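Keeping crumbs and scratches off a white table — what do you put down for breakfast?

Posted in Kitchen & Table
Last updated: 27/06/2020
Reading time: 3 min

Ljubica Vidmar

Hello all, I hope this is the right board. We moved into a smaller flat in February and the kitchen has no worktop to speak of, so the toaster has ended up living on the table along with everything else. The table is white, two panels pushed together with a seam between them, and it shows every single mark. Crumbs get into the seam and I end up going along it with a cocktail stick, which is no way to spend a morning.

I've tried a wipe-clean cloth from Trileck, but it slid about whenever one of the children leaned on it, and the smell of it when it came out of the packet never quite went away. Placemats only catch what lands on the placemats (and with my two, that is very little). I don't mind something a bit homely so long as it's cheap and I can get it on and off the table without a performance. What does everybody else do? And is it all right to have a toaster standing on whatever it is you use?

14 comments · 6 shares

Karagiannis_K

Get a silicone mat. Job done. Ellell do a big one and it goes in the sink.

2 comments

marrowfat73

Hello Ljubica, and welcome! I had the very same trouble with a white table, and after two years of cloths and mats I went over to plain brown paper, the sort that comes on a roll for wrapping parcels. I buy the wide Stillen roll, and I know it sounds like something from a school craft cupboard, but I wouldn't go back now.

What I do is pull off one big sheet, enough to go well over the seam, and leave a strip of bare table down one side and along the back so there is somewhere to put a wet jug or the milk. It never lies perfectly flat to begin with. The edge that was on the outside of the roll is always a bit creased, and if that bothers you, roll the sheet up the other way round and leave it like that overnight with a rubber band on it. I used to tape the corners down but the tape left more mess than the crumbs did, so now I let the crockery hold it. When breakfast is over you lift everything off, fold the paper in towards the middle and carry the lot to the bin — or shake it out of the back door for the birds and use it again, which I do unless there has been jam.

The other thing I'd say is to keep the breakfast things few and unbreakable where you can. We have light blue plastic cups, and they get knocked over constantly and it doesn't matter a bit. The bowls are little china ones, one pink and one green, and since each child has a colour there's no squabbling over whose is whose (well, less).
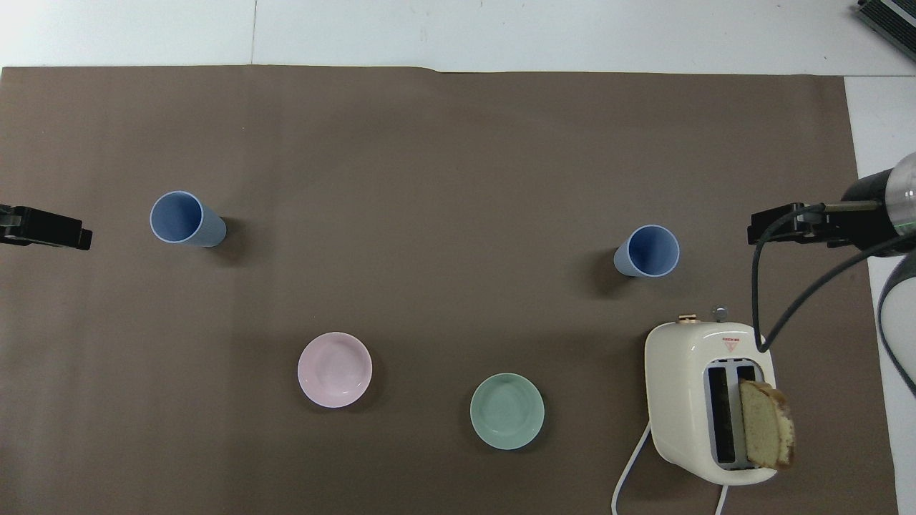
Now, the toaster. Please don't leave one switched on and standing on paper, or on a cloth either. It took me longer than it should have to think about this! Paper and a hot toaster really don't belong together, so when it's time to make toast I stand ours on a big ceramic tile on the bare part of the table, well away from the paper and from anything that might flop against it, and I stay in the room. Once it's done I unplug it and let it go properly cold before it gets moved anywhere. Have a good look at where the flex runs as well. A trailing one will catch a sleeve, and then you've got the whole thing in your lap. And empty the crumb tray more often than you think you need to, with the plug out, because that is where half of your table crumbs are coming from in the first place.

As for cost, a roll lasts us ages. Mine is 60 cm wide, and I put two lengths side by side if we have people round. Do let us know how you get on.

9 comments · 3 shares

Ljubica Vidmar

Thank you so much, both of you. I have a roll of brown paper left over from the move, so I'm going to try that first and see how the children treat it. I hadn't thought about the toaster and the paper at all, so a tile is going on the shopping list. Does the shiny side go up or down, by the way? Mine has one of each.

marrowfat73

Shiny side up. The crumbs slide off it better.

1 comment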